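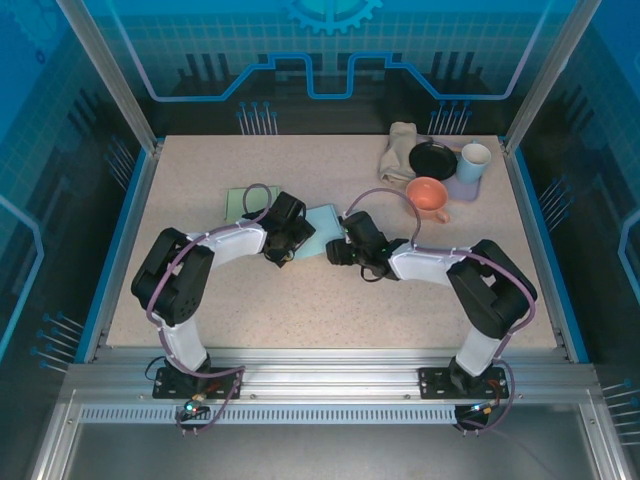

양팔 작업대 안전 점검표 (케이블 걸림 건 이후)

점검 장소: Fallham 작업실, 양팔 작업대
점검일: 2021년 10월 30일
점검자: Dace Lepik
확인자: Gudrun Eide
관련 고장 기록: 357번

점검을 하게 된 이유

오른팔이 컵을 옮기는 동작을 하다가 손목 위의 케이블이 컵 손잡이에 걸렸습니다. 팔은 멈추지 않고 계속 올라갔고, 컵이 작업대 밖으로 떨어졌습니다. 컵은 깨졌고 사람은 다치지 않았습니다. 그때 작업하던 Agnese Paulauskas 씨가 비상정지 버튼을 눌렀지만, 팔이 완전히 정지할 때까지 생각보다 오래 걸렸다고 말했습니다. 제어 프로그램의 기록에는 오류 코드 1452가 남았습니다. 이 코드는 관절 부하 초과입니다.

표시 방법: 적합 / 조건부 / 부적합 / 미확인. 조건부 항목은 의견을 꼭 읽어 주십시오.

가. 고정 상태

1. 앞쪽 알루미늄 레일의 고정 나사
결과: 적합
의견: 토크 렌치로 전부 확인하였습니다. 풀린 나사는 없습니다.

2. 왼팔 받침판(검은색)
결과: 적합

3. 오른팔 받침판(검은색)
결과: 조건부
의견: 손으로 밀면 아주 조금 움직이는 느낌이 있습니다. 나사를 다시 조였고 그 후에는 느낌이 없어졌습니다. 그래도 11월 점검 때 다시 보아야 합니다. 걸림 사고의 힘 때문인지, 전부터 그랬는지는 저는 판단할 수 없습니다.

4. 뒤쪽 프레임 기둥
결과: 적합

나. 케이블

5. 그리퍼 위쪽의 케이블 여유
결과: 부적합
의견: 이번 고장의 직접 원인이라고 생각합니다. 양쪽 팔 모두 보라색 케이블이 그리퍼 위에서 아치 모양으로 올라와 있습니다. 손목을 돌릴 때 여유가 필요한 것은 맞지만, 지금은 너무 큽니다. 컵처럼 손잡이가 있는 물건 옆을 지나가면 고리와 같은 역할을 합니다. 손목 쪽에 클립을 한 개 더 달고 아치를 낮추어야 합니다. 손목을 양쪽 끝까지 돌려 보고 당겨지지 않는지 꼭 확인한 다음에 고정하십시오.

6. 팔꿈치 모터 부분을 지나가는 케이블
결과: 조건부
의견: 오른팔에서 피복이 눌린 자국을 찾았습니다. 안쪽 선은 보이지 않습니다. 교체용 케이블은 Kröger에 주문하였습니다. 도착할 때까지 오른팔은 느린 속도로만 사용합니다.

7. 레일 앞으로 내려오는 케이블
결과: 조건부
의견: 양팔의 케이블이 레일 가장자리를 넘어서 아래로 그냥 늘어져 있습니다. 지나가는 사람의 소매나 의자에 걸릴 수 있습니다. 가장자리에 보호 고무를 붙이고 묶어 주십시오.

8. 받침 앞의 전자 기판
결과: 부적합
의견: 기판과 배선이 덮개 없이 노출되어 있습니다. 컵에 물을 넣고 하는 시험은 덮개를 달 때까지 금지합니다. Eglė Krūmiņa 씨가 덮개 도면을 그리고 있습니다.

다. 정지 기능

9. 비상정지 버튼
결과: 조건부
의견: 10번 눌렀고 10번 모두 정지하였습니다. 그러나 그중 한 번은 왼팔이 오른팔보다 늦게 멈추었습니다. 같은 현상을 다시 만들지 못했습니다. Womer에 기록을 보내고 답을 기다리는 중입니다.

10. 부하 초과 시 자동 정지
결과: 부적합
의견: 오류 1452는 기록만 되고 팔을 멈추지 않았습니다. 설정 파일을 열어 보니 이 코드가 "경고"로 되어 있었습니다. "정지"로 바꾸었습니다. 누가 언제 경고로 바꾸었는지는 변경 기록에 없습니다. 변경한 설정으로 시험 동작은 아직 하지 않았습니다.

11. 두 그리퍼 사이의 최소 거리 제한
결과: 미확인
의견: 두 그리퍼가 작업대 가운데에서 가깝게 마주 보는 자세가 자주 나옵니다. 소프트웨어에 거리 제한이 있다고 들었지만 값을 찾지 못했습니다. Yesenia Ledesma 씨에게 문의하였습니다.

라. 작업대 위의 물건

12. 물건의 종류
결과: 조건부
의견: 천, 접시, 쟁반은 문제가 없습니다. 손잡이가 있는 컵은 5번 항목이 해결될 때까지 깨지지 않는 재질만 사용하십시오.

13. 물건의 위치
결과: 조건부
의견: 컵을 팔의 케이블 바로 뒤에 두지 마십시오. 쟁반 위에 컵을 올려놓으면 높이가 더 높아지므로 케이블과의 간격을 다시 보아야 합니다.

14. 작업대 표면
결과: 적합
의견: 도자기 조각이 남아 있지 않은지 손전등으로 확인하고 닦았습니다.

확인자 의견 (Gudrun Eide)

5번, 8번, 10번이 끝나기 전에는 자동 운전을 허가하지 않습니다. 수동 조작은 두 사람이 있을 때만 가능합니다. 한 사람은 비상정지 버튼 옆에 서 있어야 하고, 그동안 다른 일을 하면 안 됩니다. 9번은 Womer의 답이 와도 우리가 직접 다시 시험하겠습니다.

점검자 답변 (Dace Lepik)

알겠습니다. 10번의 시험 동작은 물건을 모두 치운 상태에서 먼저 하겠습니다. 6번의 눌린 자국은 사진과 함께 Wikitz 폴더에 올렸습니다. 5번의 클립은 왼팔부터 달고, 오른팔은 새 케이블이 온 다음에 같이 작업하겠습니다.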